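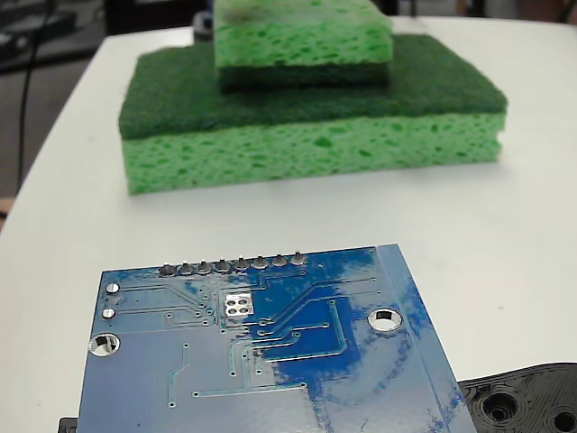
Greltley 104 Bench Power Supply

The Greltley 104 is a single-output bench supply for repair shops, classrooms and home workbenches. It replaces the older Tolum model and uses the same footprint, so it fits existing shelf brackets.

Output is set with two knobs, one for voltage and one for current limit. Each has a push-to-lock function. The display shows set values when the output is off and measured values when it is on. The fan stays off at light loads.

What's in the box
Power supply
Detachable line cord
Pair of banana-to-clip test leads
Spare fuse
Printed manual

Connections

The front panel has red, black and green binding posts. They take banana plugs, spade lugs or bare wire. Strip only as much insulation as the post will cover, and tighten by hand. Pliers can crack the collar.

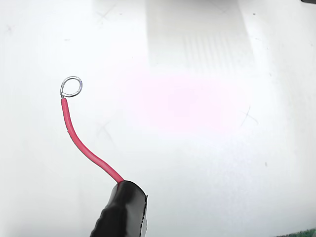 Red insulated wire with a small loop of bare wire at the end.

Sense terminals are on the rear panel and ship with jumpers fitted — leave these in place unless you are running long leads.

Setting the current limit

Turn the output off before you start. Hold the Limit button, turn the right-hand knob to the value you want and release. For a first power-up on a repaired board, start low and raise the limit in small steps. 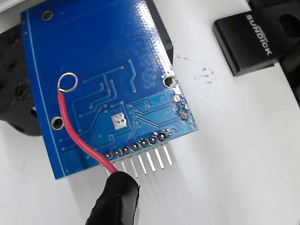

If the CC light comes on right away, switch off the output and check for a short before going any higher. The last limit is kept in memory after shutdown.

Warranty and ordering

2 years, parts and labor. Repairs are handled by Zerouali. Rack kit 181 and lead set 27 are sold separately through Weltetti. Orders placed by noon ship the same day, except on Thursday, when the warehouse closes early.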